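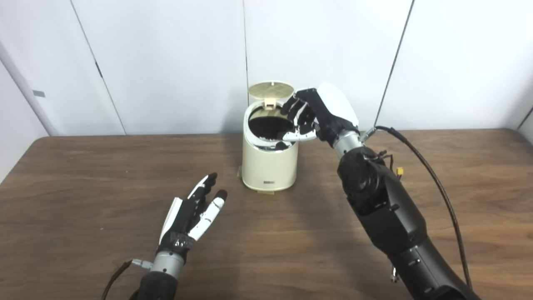
The Plilton housing office proposes to place a small lidded bin in the kitchen of each of its 226 apartments in the Ostport district, and to close the open chutes on the landings. We support the proposal, with one reservation about the bins themselves. A hinged lid that opens all the way and stands upright at the back of the rim leaves the whole mouth of the can clear, so that a hand can reach in over the edge and let go of what it holds. Lids that stop halfway, or that must be held up with one hand, do not permit this. The difference is small in a catalog and considerable in a kitchen.

The office has so far judged the bins on price and volume. Residents will judge them on whether a used tea bag reaches the liner or the floor. In the Sârbu buildings, where lidded bins were issued last February, 78 households asked for a replacement within the first season. Most of the complaints concerned the lid. Capacity was rarely mentioned, even by large families.

It has been argued that a lid of any kind discourages use, and that an open pail would serve as well. We do not agree. An open pail in a small apartment is soon moved to the balcony or the hallway, and waste then collects on the counter until someone is willing to make the trip. A covered can may stay near the place where food is prepared.

We therefore ask that the Diltel contract be amended before it is signed. The specification should require a lid that remains open without being held, and a hinge that can be replaced separately from the can. Sample bins should be placed in occupied kitchens on each stairwell before the full order is made, and the residents' remarks attached to the file.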